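Learn > Photography > How a Camera Makes a Picture

How does a camera make a picture?

A camera is a box that lets in light for a short time. The light comes through a piece of curved glass called a lens. The lens bends the light so that it lands in a neat pattern on the back of the box. That pattern is the picture.

In a film camera, the back of the box holds a strip of film that changes when light touches it. In a digital camera, it holds a flat chip called a sensor. The sensor measures the light and turns it into numbers. 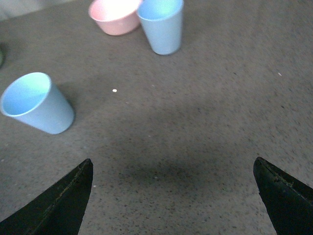 Between the lens and the sensor there is often a shutter. It works like a pair of curtains. When you press the button, the shutter opens, lets the light in and closes again. On a sunny day it may be open for only 1/300 of a second. Indoors it has to stay open for longer.

If the shutter is open for a long time, anything that moves will look smeared. This is called blur. Wedding photographers have to think about blur a lot. People at weddings dance, hug, throw petals and run after small cousins, and many of the rooms are dim.

A photographer can do two things about it. One is to use a flash, which gives a quick burst of extra light. The other is to make the hole in the lens wider. This hole is called the aperture. Your eye has one too. It is the black dot in the middle, called the pupil, and it gets bigger in the dark. 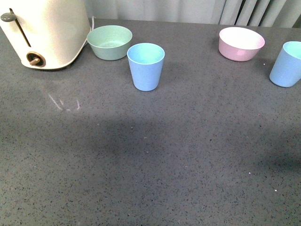 A wide aperture does something else as well. It makes the things far behind a person look soft and fuzzy. Photographers like this for portraits, which are pictures of people. The face is sharp and the trees behind it turn into blobs of green.

Try this. Hold up one finger close to your nose and look at it. Without moving your eyes, notice the wall behind. It looks fuzzy. Now look at the wall, and your finger goes fuzzy instead. Your eye has changed its focus. A camera does the same by moving glass inside the lens.

Words to remember
Lens: the curved glass that bends the light.
Sensor: the chip that measures the light.
Shutter: the part that opens and closes.
Aperture: the hole that lets the light through. 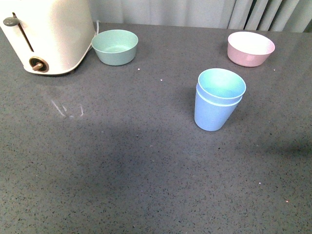
Kirsty Rutherford
Portrait photographer and children's workshop leader

Next time someone takes your photo, listen for a click. In many cameras that is the shutter moving. Phones have no curtains to move, so the click you hear from a phone is a recorded sound.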